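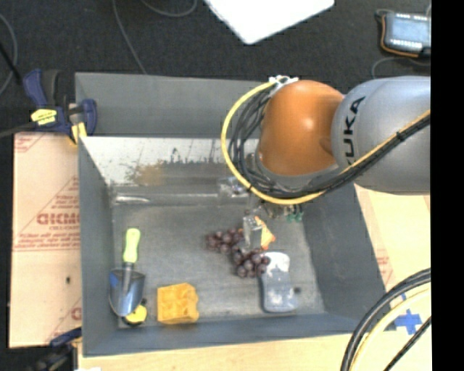 포도는 송이째 다룬다
검은 포도를 따고, 담고, 씻어서 먹기까지

2024년 10월 9일

포도 철이 끝나 가는 쿨라노(Cullano)의 선과장은 아침이 이르다. 밭에서 올라온 상자가 입구에 쌓이고, 안쪽에서는 전날 저장고에 넣어 둔 것부터 꺼내 손질한다. 이 무렵 들어오는 것은 대부분 껍질이 검거나 짙은 보라색인 품종이다. 청포도는 먼저 끝났고, 붉은 포도는 저장고 뒤쪽에 조금 남아 있다.

포도가 다른 과일과 다른 점은 낱개가 아니라는 데 있다. 사과나 배는 한 알을 집어 들면 그만이다. 포도 한 송이는 가는 줄기에 수십 알이 매달린 덩어리이고, 어디를 잡느냐에 따라 알이 떨어지기도 하고 터지기도 한다. 선과장에서 처음 일하는 사람이 배우는 것도 잡는 법이다. 굵은 꼭지가 남아 있으면 꼭지를 잡고, 다른 손으로 송이 밑을 가볍게 받친다. 꼭지가 짧게 잘린 송이는 어깨라고 부르는 위쪽 넓은 부분 밑으로 손가락을 넣어 든다. 가운데를 움켜쥐면 안쪽 알이 눌린다. 눌린 알은 당장은 멀쩡해 보여도 며칠 뒤에 즙이 새고, 그 즙이 옆의 알로 번진다.

밭에서 쓰는 가위는 날이 짧고 끝이 둥글다. 송이를 한 손으로 받치고 꼭지를 자른 다음, 그 자리에서 상한 알을 솎아 낸다. 알을 손으로 뜯으면 껍질이 찢어지면서 옆 알까지 상하기 쉬워서 알마다 달린 작은 자루를 가위로 끊는다. 말라붙은 알과 덜 익은 알, 새가 쪼아 놓은 알이 여기서 빠진다. 아침 이슬이 남아 있는 동안에는 따지 않는다. 물기가 있는 송이를 그대로 쌓으면 아래쪽부터 곰팡이가 핀다. 쿨라노의 농가들은 해가 든 뒤에 작업을 시작하고 한낮이 되기 전에 첫 상자를 내려보낸다.

회분이라는 것

검은 포도 표면에는 뿌연 막이 있다. 농가에서는 분이라고도 하고 회분이라고도 부르며, 과실이 스스로 만든 얇은 왁스층이다. 농약이 남은 자국으로 아는 사람이 아직 많아서 직판장에서는 같은 설명을 하루에 여러 번 하게 된다. 분은 수분이 빠져나가는 것을 늦춘다. 손이 많이 닿은 포도는 분이 벗겨져 반들반들해지는데, 보기에는 더 윤이 나지만 오래 가지는 않는다. 포장장을 둘러볼 때 송이의 분이 고르게 남아 있는지를 보면 그 집의 작업 방식을 짐작할 수 있다.

시장에서 고를 때도 마찬가지다. 알에 분이 고르게 덮여 있고, 줄기가 초록색이거나 연한 갈색이면서 아직 낭창하면 딴 지 오래되지 않은 것이다. 줄기가 바싹 말라 건드리면 부러지는 송이는 알이 단단해 보여도 금방 떨어지기 시작한다. 송이를 살짝 들어 보았을 때 바닥에 굴러 나오는 알이 많으면 다른 것을 고르는 편이 낫다. 색은 꼭지 쪽까지 고르게 든 것이 좋다. 검은 포도에서 알과 자루가 만나는 부분에 붉은 기가 넓게 남아 있으면 신맛이 강할 때가 많다.

단맛은 송이 안에서도 다르다. 위쪽 어깨 알이 먼저 익고 아래쪽 끝이 나중에 익는다. 맛보기로 한 알을 먹어야 한다면 맨 아래 알을 먹어 보면 된다. 그 알이 달면 나머지는 걱정할 것이 없다.

상자와 통

선과장에는 통이 두 가지 있다. 하나는 밭에서 쓰는 얕은 상자이고, 하나는 안에서 쓰는 깊은 회색 통이다. 얕은 상자에는 송이를 한 겹만 놓는다. 겹쳐 쌓으면 운반하는 동안 위 송이의 무게가 그대로 아래로 간다. 깊은 통은 본래 여러 물건을 나누어 담고 옮기는 데 쓰던 것으로, 포도만을 위한 그릇은 아니다. 포장해 놓은 것, 덜어 낸 송이, 함께 나갈 다른 물건이 번갈아 들어간다.

이런 통은 오래 쓰면 바닥이 먼저 긁힌다. 모서리 안쪽에는 검은 자국이 생기고, 과즙이 마른 자리는 갈색으로 남는다. 긁힌 자국 자체가 문제는 아니지만 홈이 깊어지면 그 안에 낀 것이 물로 헹구는 정도로는 빠지지 않는다. 리렐(Rirell)의 포장장에서는 맨 송이가 닿는 통과 포장된 것만 넣는 통을 따로 둔다. 손톱이 걸릴 만큼 홈이 팬 통은 맨 송이를 담지 않는 쪽으로 돌린다. 색이 같은 통을 섞어 쓰다가 헷갈린 적이 있어서 지금은 손잡이 밑에 테이프를 붙여 구분한다.

씻는 순서는 단순하다. 먼저 마른 찌꺼기를 털고, 미지근한 물에 중성세제를 풀어 솔로 문지른 다음, 맑은 물로 헹궈 엎어 둔다. 빠뜨리기 쉬운 곳은 바닥과 벽이 만나는 턱이다. 비닐 조각이나 포도 자루가 거기에 모이고, 물도 거기에 고인다. 통을 겹쳐서 말리면 안쪽이 끝까지 마르지 않으므로 비스듬히 기대어 둔다. 리렐에서는 하루 작업이 끝난 뒤에 씻고, 이튿날 아침 쓰기 전에 마른 천으로 한 번 더 닦는다.

깊은 통에 맨 송이를 잠깐 담아야 할 때는 몇 가지를 지킨다. 무겁고 단단한 것을 먼저 자리 잡게 하고 송이를 나중에 놓는다. 송이끼리는 어깨를 맞대어 놓되 포개지 않는다. 모가 난 물건 옆에는 놓지 않거나, 놓더라도 사이에 종이를 끼운다. 통을 기울이면 송이는 미끄러지지 않고 구르는데, 그때 아래쪽 알이 한꺼번에 떨어진다. 그래서 통을 옮길 때는 두 사람이 수평으로 들거나 바퀴 달린 받침을 쓴다.

포장은 얼마나 해야 하나

로디에(Lodier)는 식료품을 소량으로 묶어 보내는 가게다. 포도는 한 송이부터 주문할 수 있다. 문을 연 첫해 1월에 수입 포도를 얇은 비닐봉지에만 넣어 보냈다가 알 빠진 송이가 줄줄이 돌아왔다고 한다. 그 뒤로 포장을 여러 번 바꾸었다. 뚜껑이 있는 투명 용기는 보기 좋고 쌓기 편했지만 송이 모양에 맞지 않아 안에서 흔들렸다. 흔들림을 없애려고 용기를 꽉 채우면 뚜껑이 윗면의 알을 눌렀다. 지금은 구멍 뚫린 봉지에 송이를 넣고 얇은 종이로 한 번 감싼 뒤 칸을 나눈 상자에 세운다. 손은 더 가지만 돌아오는 상자가 줄었다.

같은 상자에 무엇을 함께 넣느냐도 포장만큼 중요하다. 포도는 냄새를 잘 받는다. 파나 양파와 한 상자에 넣으면 껍질에 냄새가 밴다. 통조림이나 병은 아무리 잘 감싸도 상자가 뒤집히면 포도 위로 떨어진다. 로디에의 작업대에서는 포도가 든 주문을 맨 나중에 싼다. 다른 물건의 자리가 정해진 다음에 남는 자리를 보고 송이를 넣거나, 자리가 마땅치 않으면 상자를 하나 더 쓴다. 비용은 늘어나지만 터진 포도 때문에 나머지 물건까지 닦아야 하는 일을 생각하면 그쪽이 싸다는 것이 가게의 계산이다.

프뤼보(Pruvost)에서는 생각이 조금 다르다. 이곳은 동네 주민이 직접 들고 가는 장터여서 포장을 거의 하지 않는다. 바닥에 종이를 깐 나무 상자에 송이를 펼쳐 놓고, 손님이 가져온 그릇에 옮겨 담는다. 헝겊 가방만 들고 온 손님에게는 빵 봉투 같은 종이 봉투를 준다. 걸어서 가져갈 거리라면 이 정도로 충분하다. 떨어진 알은 따로 모아 두었다가 낱알로 판다. 낱알은 송이보다 싸고, 오전 중에 대개 다 나간다. 잼을 만들거나 얼려 먹을 사람에게는 줄기를 떼는 수고가 없어서 오히려 낫다.

집에 가져온 뒤

포도는 씻지 않은 채로 넣어 둔다. 먹을 만큼만 가위로 작은 송이를 잘라 내어 씻고, 나머지는 분을 건드리지 않은 상태로 냉장고에 둔다. 봉지에 구멍이 없다면 입구를 조금 열어 둔다. 종이타월을 한 장 깔면 봉지 안에 맺힌 물기를 받아 준다. 젖은 종이는 갈아 주어야 한다. 자리는 채소 칸보다 선반 안쪽이 낫고, 위에 다른 것을 올려놓지 않는다.

오래 두고 먹을 생각이라면 가위로 알을 하나씩 잘라 보관하는 방법도 있다. 자루를 짧게 남기고 자르는 것이 요령이다. 알을 잡아당겨 떼면 꼭지 자리에 구멍이 생기고 그리로 즙이 나온다. 자른 알은 마른 밀폐 용기에 두 겹을 넘지 않게 담는다. 송이째 두는 것보다 자리를 덜 차지하고, 상한 알을 찾아내기도 쉽다.

씻을 때는 흐르는 물에 송이를 거꾸로 들고 먼저 헹군다. 그다음 볼에 물을 받아 송이를 담그고 가볍게 흔든다. 알이 빽빽하게 붙은 송이는 속까지 물이 들어가지 않으므로 가위로 서너 가지로 나누어 담근다. 베이킹소다나 밀가루를 푸는 집도 있다. 써도 나쁠 것은 없지만 마지막에 맑은 물로 충분히 헹궈야 한다. 씻은 포도는 체에 밭쳐 물을 빼고 바로 먹는다. 손님상에 낼 때는 작은 송이로 나누어 두면 한 사람이 한 가지씩 집어 갈 수 있고, 알을 뜯느라 남은 줄기가 접시에 흩어지지 않는다.

얼릴 포도는 물기를 완전히 닦아야 한다. 쟁반에 서로 닿지 않게 펼쳐 먼저 얼리고, 단단해지면 봉지에 옮긴다. 한꺼번에 봉지에 넣고 얼리면 덩어리가 되어 꺼내 쓰기 어렵다. 껍질이 두꺼운 검은 포도는 얼린 채로 잠깐 물에 담그면 껍질이 쉽게 벗겨진다. 어린아이에게 줄 때는 얼린 것이든 생것이든 세로로 길게 네 조각을 내서 준다.

무르기 시작한 포도는 졸인다. 알만 모아 냄비에 넣고 약한 불에 올리면 물을 붓지 않아도 즙이 나온다. 껍질에서 색이 빠지고 씨가 떨어질 때쯤 체에 내리고, 다시 불에 올려 설탕을 넣는다. 신맛이 부족하면 레몬즙을 조금 더한다. 식으면 더 되직해지므로 숟가락에서 아직 주르르 흐를 때 불을 끈다. 곰팡이가 핀 알은 잘라 내지 말고 버린다. 곰팡이 핀 알에 붙어 있던 이웃 알도 같이 버리는 것이 안전하다.

쿨라노의 직판장은 저장고의 붉은 포도가 다 나갈 때까지 문을 연다. 검은 포도는 오전에 나온 것이 상태가 좋고, 낱알 봉지는 계산대 옆 냉장 선반에 있다. 상자를 가져오면 담아 준다.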